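Visits > Homes and Interiors > Factory and showroom days

3 minute read

A morning at Birkett Flooring

The open day at Birkett began at ten with a talk, and the talk began with glue. Roland Dobson has run the finishing line for 12 years and regards adhesive as the great neglected subject of our time. By half past I was inclined to agree, if only so he would let us near the coffee.

The factory tour came next. Boards go in at one end looking like something off a skip and come out at the other looking like a mortgage. Each one passes through a drying room, a planer and a man called Colin Bramwell, who can send a board back with a small movement of his eyebrow. He did it twice while we watched. The boards looked fine to me, but I have carpet.

After that, the layouts. Birkett is proud of its joins between wood and tile, and Denise Mellor spoke for a good while on the diagonal, a word she uses the way other people say "Tuscany".

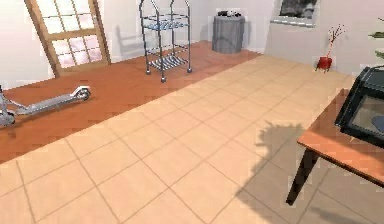

Orange-toned wood meeting beige square tiles on the diagonal.

Her view is that a straight join across a doorway shows a lack of ambition. Mine is that a diagonal one shows a large budget for offcuts. We parted friends. She did concede that the Brustine range, at 104 pounds a square metre, is "not for the utility room".

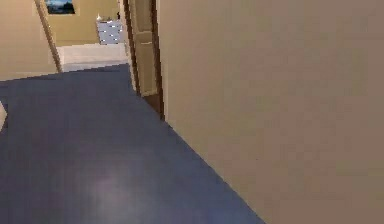
COLOUR AND FINISH

Slate blue-grey is apparently what people ask for now, usually with beige walls. Dennis Bickerstaff blamed the magazines. He also told us how to clean it, which was with water, and how not to clean it, which took until lunch.

Lunch was an egg sandwich and a raffle. I won a tin of wax.
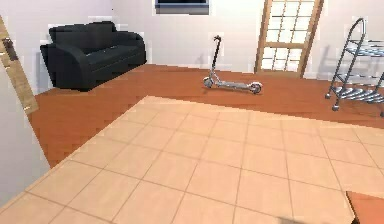 Black two-seater on the reddish-orange boards.

Next open day is in April. Parking is dreadful, so take the bus.

Contact us | © Floors and Doors Notebook | Back to top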